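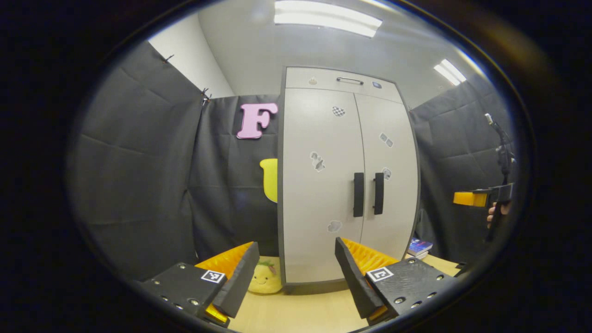 Kheri Temba wrote to me that stickers on a cabinet are a slow kind of vandalism, and that whoever puts them there should have to scrape them off with a thumbnail. I've read that note maybe four times now and I still think it's wrong!

I love a stickered cabinet door. A plain gray door with two black handles tells you nothing, but put a checkered square up near the top and a little cartoon down low and suddenly somebody lives there (or works there, same thing some weeks). My own hallway cabinet came from Bostier, cost me 300 dollars, and looked like a filing system for sad people until November, when I stuck a Poduval fruit label on it while I was on the phone. Then another one. You know how it goes.

Yes, the glue is a pain. Yavuz Demirtaş swears by cooking oil and a hair dryer, and I did get one label off that way, plus a bit of the finish. So okay, Kheri gets a point there. But I wasn't going to resell the thing anyway, and I'd take a scuffed door with a cloud on it over a clean one any day.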